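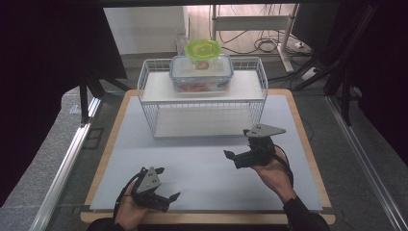

Annelies Schouten
4 August 2019

Short thread on limescale. Water at the Drudport end of town is much harder than at Wamport, and it shows in the kettles.

Annelies Schouten
Scale is mostly calcium carbonate. It comes out when the water is heated, so a cold tap feed furs up far more slowly than a boiler coil.
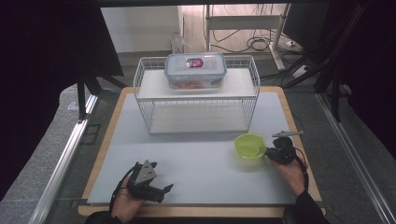

Annelies Schouten
Citric acid clears it. I use 2 tablespoons per litre, warm – boiling can leave calcium citrate behind, and that is harder to shift.

Annelies Schouten
Our softener is a Miranda, set to regenerate every 8 days. Salt lasts until October if I fill it now.

Annelies Schouten
Dudberg readings to follow once the new test strips arrive. The old ones expired.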